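Lernel – Haushalt, Werkstatt, Kleinkram

Suchbegriff eingeben Suchen

17. Oktober 2024 | Redaktion Lernel

Bildergalerie: Handfeger und Kehrschaufel auf dem Tisch

Im Mai haben wir über Tischkehrsets geschrieben und dabei eine Behauptung stehen lassen, die uns seither nachhängt: Mit Feger und Schaufel bekomme man eine Arbeitsfläche schneller sauber als mit einem feuchten Lappen. So steht es sinngemäß in jedem zweiten Ratgeber. Belege haben wir keine gefunden, dafür viele hübsche Fotos von Holzgriffen.

Unser Verdacht war und bleibt, dass es auf den Schmutz ankommt. Für Mehl und feinen Staub mag ein Handfeger taugen. Bei Brocken, also Brotresten, Schwammstücken und allem, was rollt oder kippt, sind wir weniger überzeugt. Eine flache Schaufel hat eben kaum Rand, und der Weg bis zum Müllbeutel kann lang werden. Drei Bilder zum Thema, dazu ein paar Zweifel. 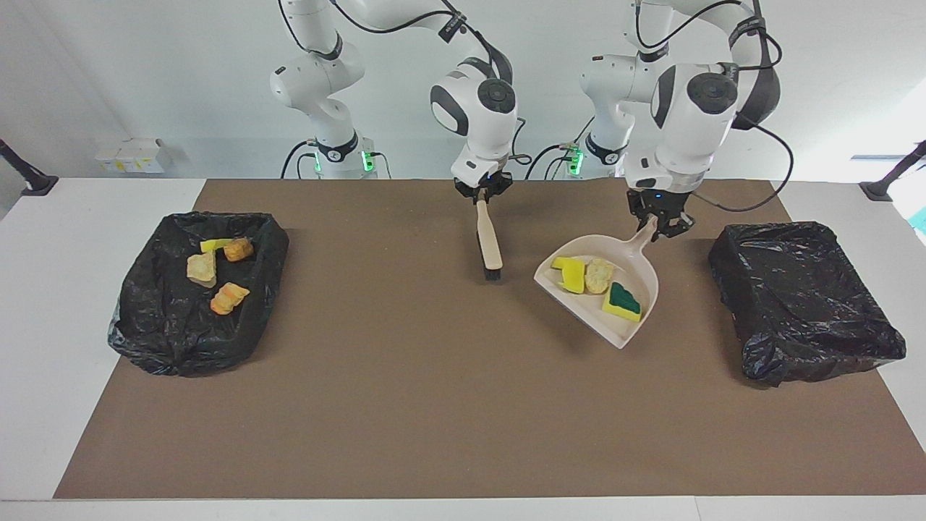
Volle Schaufel: zwei Schwammstücke und ein krümeliger, brotähnlicher Brocken.

Große Stücke halten in der Schaufel, solange man sie ruhig trägt. Das bestreiten wir gar nicht. Nur hätte man sie genauso gut mit der Hand nehmen können. Wer einen Topfschwamm zerschneidet und danach die Reste zusammenfegt, hat vermutlich mehr Freude am Fegen als am Ergebnis. Beim Hersteller Zaugg heißt es, die Borsten seines Handfegers seien »auf gemischten Schmutz abgestimmt«. Was das heißen soll, konnte uns auf Nachfrage niemand erklären.

Wichtiger als die Borsten finden wir die Lippe der Schaufel. Liegt sie flach auf, rutscht auch Kleines hinein. Steht sie nur einen Hauch ab, schiebt man die Krümel darunter und merkt es erst beim Anheben. Eine Matte als Unterlage kann helfen, kann aber auch Falten werfen, und dann ist der Vorteil wieder dahin. 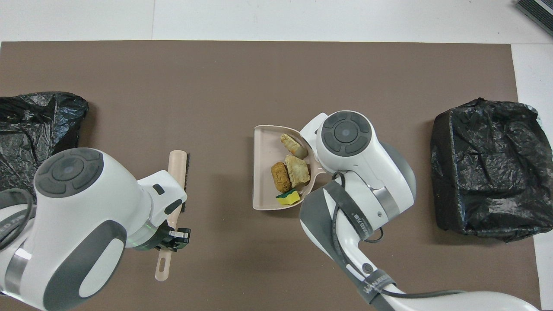 Leserin Galow sieht das anders: Sie kehre seit Jahren nur noch trocken, schreibt sie, der Lappen verschmiere Brotkrümel bloß, und wer mit der Schaufel nicht zurechtkomme, halte sie meistens zu steil. Zwei Beutel, einen an jedem Tischende, finde sie außerdem praktischer als einen, man müsse dann nie über die ganze Fläche.

Das mit dem Winkel geben wir zu. Die zwei Beutel leuchten uns bei einem langen Werktisch ein, in einer normalen Küche eher nicht. Und schwarze Müllbeutel haben die Eigenart, in sich zusammenzufallen, sobald man etwas hineinkippen will. In einem flachen Behälter mit umgeschlagenem Rand geht es besser, kostet aber Platz. Das Set von Lismont, das gern als Lösung für alles empfohlen wird, ändert daran nichts. Es sieht ordentlich aus, wenn es am Haken hängt.

Bleibt die Frage, was man zuerst weglegt. Unsere Antwort: den Feger, und zwar so, dass die Borsten nicht im Krümelhaufen landen. Dann die Schaufel leicht nach hinten kippen und gehen. 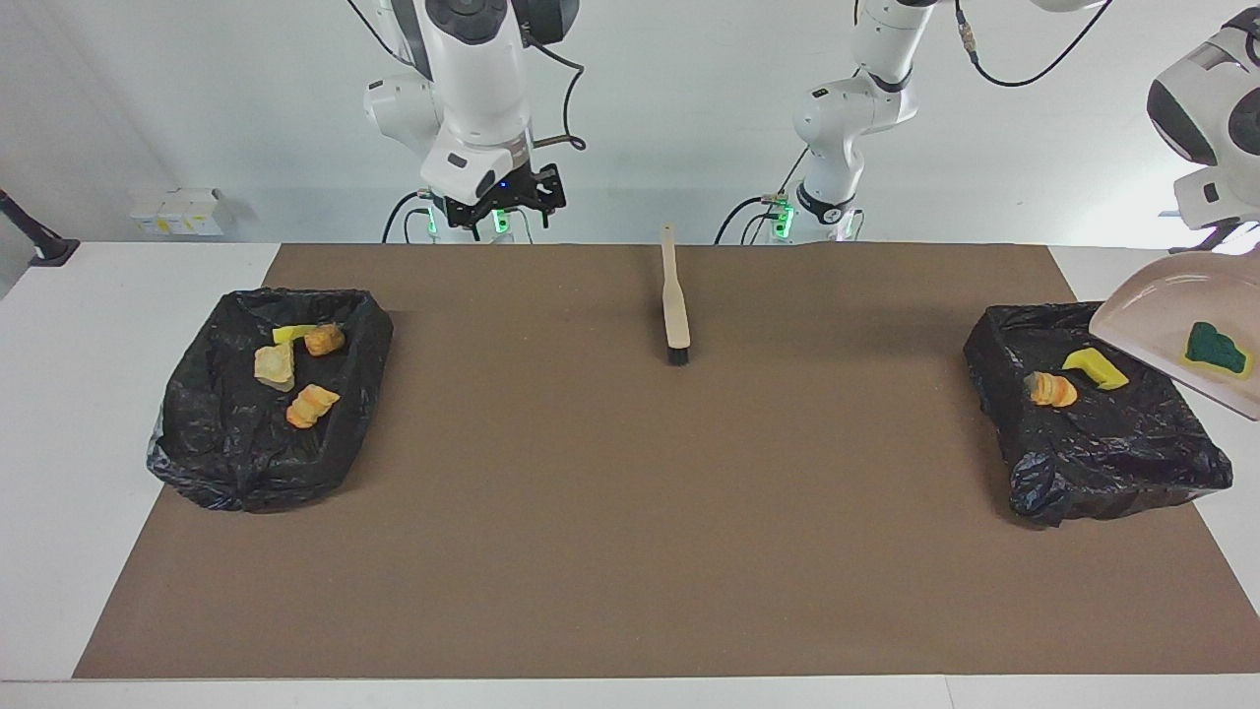

Was wir weiterhin nicht glauben

Dass helle Griffe hygienischer sind als dunkle. Dass man einen Feger nie waschen muss. Dass 60 Borstenreihen besser kehren als 3, ohne dass jemand sagt, wie dicht sie stehen. Wer dazu Erfahrungen hat, darf uns gern widersprechen, möglichst mit Angabe, was auf dem Tisch lag.

Weitere Galerien

Spülschwämme: wann sie wegmüssen
Müllbeutel im flachen Behälter befestigen
Tischmatten, die sich nicht wellen sollen
Krümel in der Schublade
Lappen oder Bürste? Die Zuschriften vom Mai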